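4. Consumer trial of the animal-free yogurt

4.1 Products and partners

The yogurt used in the trial was made by Norkumon, a small producer that buys its whey protein from a fermentation supplier and its fat from pressed coconut. The protein is beta-lactoglobulin made by yeast in a steel tank. It is then filtered, dried and sold as a powder. Norkumon mixes it with water, coconut fat, sugar and a starter culture, and the mix is held warm overnight until it sets. Two flavors were in the trial, plain and sour cherry. Both were sold under the trade name Clirkusora in single cups with a peel-off foil lid.

The comparison product was an ordinary cow's milk yogurt with the same fat and sugar content, packed by the same plant in the same cup. A third product, an oat yogurt already on sale in local shops, was included because earlier work by Kontogiannis had shown that buyers who try animal-free dairy usually come to it from plant-based products and judge it against those.

4.2 Households

We mailed an invitation to 1,014 addresses in the town of Kurnasia and the two villages next to it. The first 400 households that returned a completed form were enrolled. The form asked who in the home ate yogurt, how often, and whether anyone had a milk allergy. Homes with a milk allergy were left out. The whey protein in Clirkusora is the same protein that is found in cow's milk, and the word "animal-free" on the lid has been misread by shoppers as "safe for people allergic to milk." We return to this point in Section 6.

Each household received one product for the first week, a second for the second week and the third for the last. The order was drawn by lot. Cups were delivered cold on Sunday afternoon, and households were asked to keep them in the refrigerator and eat them as they normally would. We did not ask for side-by-side tasting. Side-by-side tasting gives sharp answers about sourness and thickness, but it says little about whether people will finish a cup on a weekday morning.

4.3 What was recorded

Households rated each product on a 9-point liking scale on the last day of the week. They also filled in a short diary for all 7 days, giving the number of cups opened, the number finished, and the reason for leaving any unfinished. The diary was printed on one sheet with large boxes, and most families kept it on the refrigerator door.

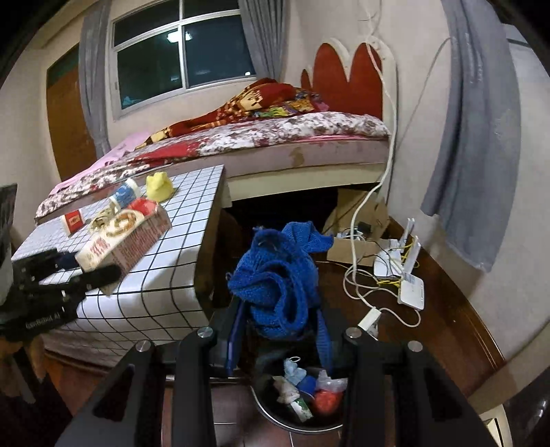
Unfinished cups were the measure we cared about most, and it was also the hardest to get right. People remember what they ate better than what they threw out. In a pilot run in September, several households reported no waste at all for the oat yogurt, but when asked to save their lids and cups for collection they handed back cups that were still half full. Kitchen trash is mixed, and a cup is easily lost in it. In a bin like the one in Figure 1, where a white and green wrapper lies in with crumpled scraps and a piece of translucent plastic, there is little to tell a diary keeper what was eaten and what was thrown away with food still in it. For the main trial we therefore gave each home a lidded tub for used yogurt cups only. The tubs were picked up with the next delivery and the cups were weighed at the Shen laboratory the following morning.

Figure 1. Mixed household waste in a round bin.

Weighing was done with the lids off. The weight of a clean, dry cup was subtracted, and anything above five grams was counted as leftover yogurt. This limit was set by scraping a set of test cups with an ordinary teaspoon and weighing what stayed behind. The plain cow's milk yogurt scraped cleanest. Clirkusora left a thin film on the wall of the cup, which we put down to the coconut fat, and the limit was chosen high enough that the film alone would not count as waste.

Some tubs came back with cups that had been rinsed. Rinsing is a good habit for recycling but it removes the thing we wanted to measure. Where every cup in a tub was rinsed, we used the diary entry in place of the weight and marked the household in the data file. The results in Section 5 are given with and without these households. The order of the three products is the same in both cases.

4.4 Handling of missing data

A household was dropped from the analysis if it missed a full week of the diary. Single missing days were left blank and were not filled in from other days. If the tub was not put out for pickup, our driver came back once, in the evening, and after that the week was treated as missing for the weight measure only. The liking scores for that week were kept.

Liking scores and leftover weights were compared between products within the same household, so that a home with small children, where a good deal of yogurt is left in the cup whatever the brand, was compared only with itself. We included the week of the trial and the product eaten the week before as additional terms. The second of these was added after comments from Sotiris Kontogiannis, who pointed out that a cup of Clirkusora may seem thicker after a week of oat yogurt than after a week of cow's milk yogurt. The effect was small for plain and somewhat larger for sour cherry.

4.5 Limits of the design

Three weeks is short. Many people will finish a new product that was brought to their door free of charge and would not buy it a second time. The trial had no price in it, and at the time of writing Clirkusora costs more in the shop than either of the other two yogurts. The households also knew which product they were eating, as the cups carried their normal labels. We chose this on purpose, since the label is part of what a shopper reacts to, but it means that the scores mix the taste of the yogurt with opinions about how it was made. A blind tasting of the same three products was carried out separately at Shen and is reported in Section 5.3.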